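Wanted: people to stack, sort and tidy things on a table (paid, tea included)

14 comments · 37 shares

Hello lovely people! It's that time again – I'm looking for a new batch of willing hands for the tabletop sessions at Mollham, and if you've ever lined up the tins in your cupboard for no reason other than it felt nice, I would really like to hear from you.

For anyone new to this page, I run the Kisinlow tidying study. It's a small project with a long questionnaire and a very large box of bits and bobs, and what I'm interested in is how ordinary people put ordinary things in order. Where do you start? Do you do the big things first or the little ones? Do you group by colour, by size, by what you'd eat and what you wouldn't? I've been at it for a good while now and I still can't guess what anyone will do when they sit down (I'm usually wrong about my own family, too).

I'm after 16 people for the next round, which runs through May. You don't need any experience and you don't need to be a tidy person. In fact I'd be thrilled to have a few properly messy ones this time, because the last lot were all terribly neat and I started to feel bad about the state of my car.

What you'd be doing

You come to the room in Mollham and sit down at the table. It's a wide one, with a cloth on it that has a grid of thin lines, so there's plenty of space to spread out. I give you a short list of small jobs and you work through them at your own pace. Some are very simple, such as putting a bottle next to a can, or moving a snack packet from one side to the other. Some ask you to build a little stack of foam cubes and then take it down again. And some just say "make this tidy", and I leave that one entirely up to you!

Between jobs I set the table up again. The starting layouts are deliberately a bit odd, with things lying down that would normally stand up and big gaps between them, and I do get asked whether I've finished laying it out. Yes, I have, please go ahead and start.

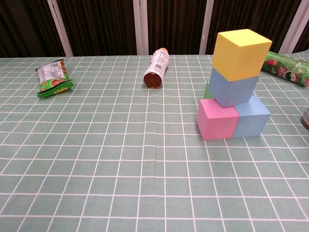

The foam cubes are everybody's favourite, I should warn you. They weigh next to nothing and they are very forgiving, so if your tower goes over it makes no noise at all and you simply have another go. One chap spent so long getting his edges lined up that we ran into the next person's slot, and she ended up sitting down and cheering him on. I've put longer gaps between bookings now, so build away.

Packets are the tricky ones. They slide, they won't lie flat, they crackle when you pick them up, and people have strong feelings about which way up they ought to be. Please don't open them – there are biscuits for you on the side, nice ones, and they're yours to eat whenever you like.

How long it takes

Each session is 2 hours, with a break in the middle. I'd like everyone to come twice if they can, on different days, so I can see whether you do things the same way the second time. Daytime and early evening slots are both available and I'll do my best to fit around school runs, shifts, dogs and so on. If you can only manage one visit, say so when you write and I'll still try to fit you in.

What you get

It's £16 for each hour, paid by bank transfer once you've done your session, plus your bus fare if you keep the ticket. If you're coming by car, there's free parking at the back of the building, though the entrance is easy to miss (look for the Gevholm Flooring sign and turn in just after it, not before it, or you'll be in their loading bay and they will come out and talk to you).

Who can take part

Anyone aged 18 or over. You need to be able to sit at a table for a fair stretch and reach across it comfortably. If you'd prefer to stand, that's completely fine, and I can bring the jobs closer to the front edge for anyone who doesn't want to lean. Glasses, hearing aids, walking sticks, all fine. The room is on the ground floor with a wide door and an accessible loo next to it. I'm a bit short of left-handers at the moment, so if that's you, please do come forward!

I can't take people who did the spring round last year, sorry. I know some of you wanted to come back for the cubes. I do have another study planned with kitchen drawers and I'll post about it here first.

A few practical bits

Please wear something with sleeves that push up easily, as long cuffs tend to drag things along with them. Rings and watches are no problem. Bring a jumper too – the heating in that room has a mind of its own and I've given up arguing with it.

There's a form to sign when you arrive. It's 2 pages and I'll go through it with you before you sign anything. You can stop at any point and you'll be paid for the whole session regardless. I keep notes on what order people do things in and how they arrange them, and your name doesn't go on any of those. Your contact details are kept separately and I get rid of them once the payments have gone through.

How to put your name down

Send me a message through this page or ring the Kisinlow office and ask for the tidying study. Tell me which times of day suit you, whether you're right- or left-handed, and whether you'd call yourself tidy, messy or somewhere in between. Two or three lines is plenty. I reply to everybody, though it might take me a few days if there's a rush.

If you'd rather see the room before you decide, just ask and I'll show you round. The Limsakul café is two doors along and does a very good toasted teacake, so it needn't be a wasted trip. And if you know somebody who'd enjoy this more than you would, please pass it on to them. Nearly half of the last group came because a sister or a neighbour had sent them the link.

Places go to whoever gets in touch first, with a few held back for evening people and the left-handers. I'll put a note at the top of the page when we're full.

Share this post · 37 shares
14 comments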